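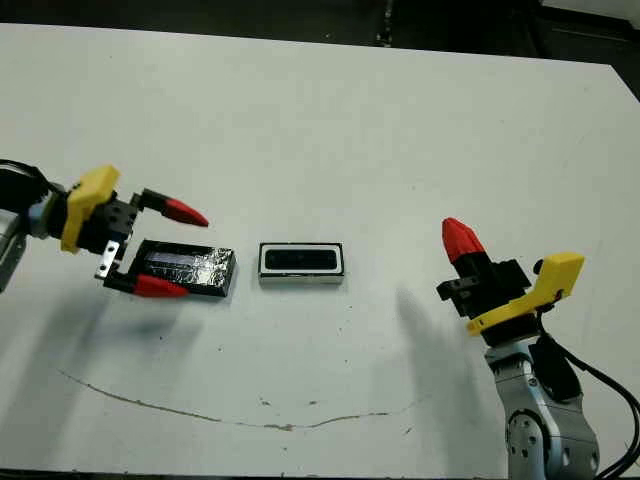
Minutes, page 1 of 3

PORT USERS' LIAISON GROUP
Minutes of the December meeting, held in the upstairs room at the Vimivard terminal office

Chair: Shanti Ahuja
Represented: Vimivard terminal, Pelilov Towage, Gulyás Freight, Wunine Line, the pilots, the harbor office
Apologies: the rail operator

The meeting opened at 10 a.m.

1. Minutes of the last meeting

Accepted with one correction. Under item 4, "berth 7 will be closed to reefers" should read "berth 7 will be closed to reefers overnight." The harbor office will reissue the page.

2. Matters arising

Gate hours. The terminal has put the new gate hours on its website, but the sign at the truck entrance still shows the old ones. Gulyás Freight said two of its drivers had arrived before opening and been sent back to the lay-by. The terminal will replace the sign.

Water supply at the lay berths. The harbor office has a quote for the replacement hydrant and is waiting for a second one. Carried forward.

Channel lights. The pilots confirmed that the light on the inner bend is working again. Item closed.

3. Truck booking system

The terminal presented the first results of the booking trial. Of the trucks using the export lane in the trial period, 92 percent had a booking when they reached the gate. The import lane was lower and the terminal did not yet have a figure it was willing to share.

Gulyás Freight said the bookings themselves were easy enough to make. The problem was changing them. If a ship is late, the dispatcher has to cancel each slot and book again, and by then the afternoon is usually full. They asked for slots to move automatically with the vessel's expected arrival.

The terminal said this had been discussed with the software supplier. It can be done for export boxes tied to a single vessel call. It cannot be done at present for empties. The terminal offered to switch it on for exports first.

Wunine Line asked who would be charged the missed-slot fee in the meantime. After some discussion it was agreed that no fee will be charged where the vessel's arrival time changed after the slot was booked. The terminal asked for the wording to be kept narrow, and the chair will draft it.

Gulyás Freight also asked for a longer grace period at the gate. The present one is 10 minutes. The terminal did not agree to extend it but will look at the record of late arrivals and report back.

Action: Terminal to switch on moving slots for export boxes.
Action: Chair to circulate wording on the missed-slot fee.
Action: Terminal to report on late arrivals and the import lane.

4. Towage notice

Pelilov Towage said it is getting orders too late to crew the second tug, mostly for early sailings. It would like the notice period set at four hours for all ship movements, day or night.

Wunine Line objected. Its feeder ships often do not know when cargo work will finish until the last two hours, and an early order that then has to be changed costs money as well. The pilots said they had the same difficulty and had dealt with it by taking a provisional order first and a firm one later.

The group favored the pilots' arrangement. Pelilov Towage will take a provisional order at four hours and a firm order at 90 minutes. A change between the two will not be charged. The harbor office will amend the port notice and send it to agents before it takes effect.

Action: Harbor office to issue amended notice.

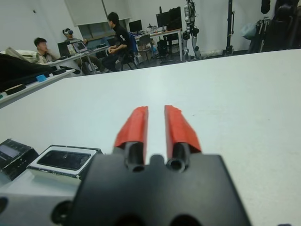 Page 2. On the tabletop.

5. Empty container stacks

The terminal reported that the empties yard is nearly 90 percent full and that stacking any higher along the north fence is not allowed in the winter wind limits. It asked lines to move empties out before the holiday closure.

Wunine Line has space on one sailing and will take what it can. It would need the boxes sorted by size beforehand. The terminal can do this if it gets the list by noon on the day before loading.

Gulyás Freight asked whether empties could be returned to its own depot during the closure. The lines would have to approve this one by one. Wunine Line had no objection in principle and will confirm in writing.

Action: Wunine Line to send load list and confirm depot returns.

6. Dredging at the inner berths

The harbor office gave a short update. The survey is finished and the drawings are with the contractor. Work will be done at one berth at a time, starting at the upstream end. The pilots asked that the dredger keep clear of the turning area at high water. The harbor office said this is already in the permit conditions and will send the pilots a copy.

7. Any other business

The terminal reminded everyone that visitors walking to the quay must use the marked path and wear a high-visibility vest. Agents' staff have been seen crossing behind the reach stackers.

The pilots asked for the radio channel list to be updated. Two of the numbers on it are out of date. Harbor office to correct.

8. Next meeting

Same room, same start time. The harbor office will send the date with the agenda. Papers to the chair one week ahead.

The meeting closed at 11:50 a.m.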